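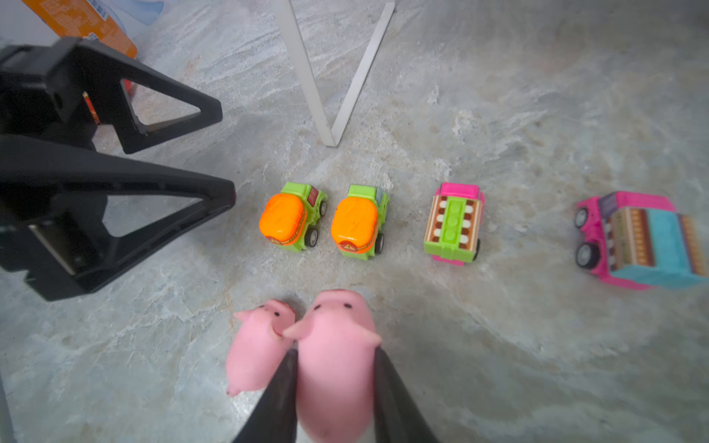 Pigs go with pigs, one respondent told us, and after that it doesn't matter where you put them. She said it in the first ten minutes of the first visit and we have come back to it more often than to anything in our own coding scheme. Another, in the same building, disagreed straight off and said a toy goes where it fits, size first, kind second if there's room.

Figure 3. Toys on a marble-like floor during sorting: two pink pigs, one larger and one smaller, touching, and beyond them toy vehicles roughly in a row, the first two of a matching model.

4.2 Keeping like with like on the floor

This section deals with the stage between gathering and putting away, which we call the floor stage. It was not in the original plan. The Vada visits were set up to look at containers (see 3.1) and the floor was treated as where toys came from. By the end of the second round it was obvious that a good deal of the sorting is finished before any box is opened, so the protocol was changed and the floor stage got its own sheet. Homes visited before the change are left out of the counts below. They are kept in for the interview material.

Sample. 40 homes, all in the two Hudetberg blocks, children between two and seven. 138 tidying sessions in total. Some homes gave us five sessions, others only one or two, and we have not weighted for this. It probably matters. Families who tidy on the floor first seemed happier to have us back, perhaps because the floor stage is the pleasant part and the box stage is where the arguments are.

What we mean by a group. Two or more toys set down touching, or nearly, and left that way while other toys are dealt with. A row is a group with a direction. A heap is not a group for our purposes unless the person doing it said so. We had long discussions about heaps and the rule is not perfect. In several sessions a parent pointed at what we had down as a heap and called it "the animals", so it was recoded, and then a bus was found in it.

Pairs. The commonest small group is the pair, and the commonest pair is big-and-small of the same animal. The two pigs in Figure 3 are a fair case, the smaller with its snout against the side of the larger one's head. Adults and children both do this. Ask why and the answer is nearly always a family word: mum, baby, the little one. No one in the interviews called it sorting. One parent, asked whether she was sorting, said no, she was just putting them together.

This makes trouble for the usual account, in which children sort by story and adults by category. Our adults sorted by story quite happily when the toys were animals. They stopped doing it once the toys had wheels.

Rows. Vehicles get lined up. We expected this of the children (everyone does) but the adults did it too, and faster, often without seeming to decide. The row in Figure 3 has the twin models next to each other at the left – lime-green cab, orange dome on the back, a small red-and-white warning triangle on each. Where a home owned duplicates, they ended up as neighbours in most of the rows we recorded. Duplicates were treated differently from near matches. Two cars of the same colour might be anywhere in a row. Two of the same model were nearly always side by side, and if something had got between them it was likely to be moved.

We looked for a rule about order within the row and did not find a good one. Size works for some homes. Colour works for fewer. In one household the order was the order in which the things had been bought, which we would never of guessed and only learned because a grandparent put one in the wrong place and was told.

Direction is better behaved. In rows of four or more, vehicles tended to face the same way, and a vehicle facing backwards was corrected more often than one which was crooked. Animals were not lined up facing anything in particular. Animals touch, vehicles have gaps. That is how it went down in the field notes and it held up reasonably well when the sheets were gone through properly in September.

Distance between groups. Hard to measure in a lived-in room. We used floor features as a ruler where there were tiles or boards. On plain or mottled floors, the sort with veins and streaks and no joints to count, we had only the toys themselves, so distances are given in toy lengths and should be read loosely. Groups of differnt kinds were kept at least one toy length apart in most sessions. When the gap closed, things drifted. A pig near a truck becomes cargo. This was observed in child-led sessions mainly, but not only.

There is also the matter of where the person sits. People work from the edge of the floor space inwards or from themselves outwards, and the second is commoner. Whatever is being handled now is near the knees, and what has been finished is further off. A row at the far side is usually a finished row. We say usually – in eleven-foot living rooms with a sofa down one side there is not much far side to speak of, and people put things behind them, where they then sat on them.

Floor surface. Carpet and hard floor gave different results and we had not planned for that either. On carpet, rows are shorter. Small wheels sink in or catch, the vehicle tips, the person sets it right once or twice and after that stops caring. On hard floors the rows are longer but they roll. A nudge at one end goes down the line. Soft rubbery animals stay where they are put on anything, which may be part of why animal groups survived interruptions (the door, the phone, tea) better than vehicle rows did. We can't separate this from the story effect with the data we have. A proper test would need soft vehicles and hard animals in equal numbers, and no home had that.

Respondents had views on floors. Hard floors were thought noisier and colder for kneeling, and easier for finding small parts. One said a patterned floor was hopeless, you lose everything on it. Another with much the same floor said the pattern was the best thing about it because it didn't show the crumbs. Neither view predicted how long the floor stage took.

Time. Not reported per group. The sheets have start and finish times for the stage as a whole but the note-takers did not agree on when it finished, some using the first toy into a box and some the last toy off the floor. We used the first. Sessions where boxes were already out and open had a shorter floor stage, sometimes hardly any. Closed boxes, or boxes kept in another room, gave longer floor stages with more groups. The Lemaire tubs, which have the lids that need two hands, gave the longest of all. It may be that people group on the floor simply to put off opening the lid. Or that they want full armfuls to make the lid worth it. The interviews have both.

Number of toys. Up to 400 loose pieces in the fullest home, counting building bricks, which we later decided not to count. Without bricks the spread is much smaller and we see no link between how much was on the floor and how many groups were made. People seem to make a handful of groups whatever they start with, and then a last one for the rest. The last one has a name in nearly every home: bits, odds, the other stuff, "Tuesday box" in one case with no explanation given. It is coded as residual.

The residual group deserves more than it gets here. It is where lone items end up, the single dinosaur, the plate from a tea set. A lone item with any possible partner was often spared. We saw a spoon put with the vehicles because there was a digger. We saw a toy animal with no match in the house carried round the room for some minutes and then put with the pair of another kind, so that it wasn't on its own. The child in that session was not in the room at the time.

Disagreement. Where two people tidied together the floor stage was where they found out they had different systems. Mostly this was settled silently. One person's groups got bigger and the other's stopped. In a few sessions the toys were regrouped by the second person after the first had finished, and in one they went back and forth three times over whether a tractor is a farm thing or a wheels thing. The Okwood pilot reported the same tractor problem and suggested a two-label code. We tried it for a while. It made the sheets unreadable and we went back to asking whoever had put it down last.

Carry-over to the boxes. Groups made on the floor went into boxes whole in a bit over half of cases. The remainder were split, merged or dropped in any old how once people were tired. Pairs did better than rows. A row has to be broken up to be lifted, there is no way of picking up six vehicles in order, whereas a pair goes in one hand. Duplicates stayed neighbours on the floor but nothing was done to keep them so in the box, and when asked about it people looked a bit surprised at the question. The order was for the floor. Several parents said the lining up was the nice bit and the box was just the box.

What the boxes look like by the next session, and how much of any grouping is left in them, is taken up in 4.3.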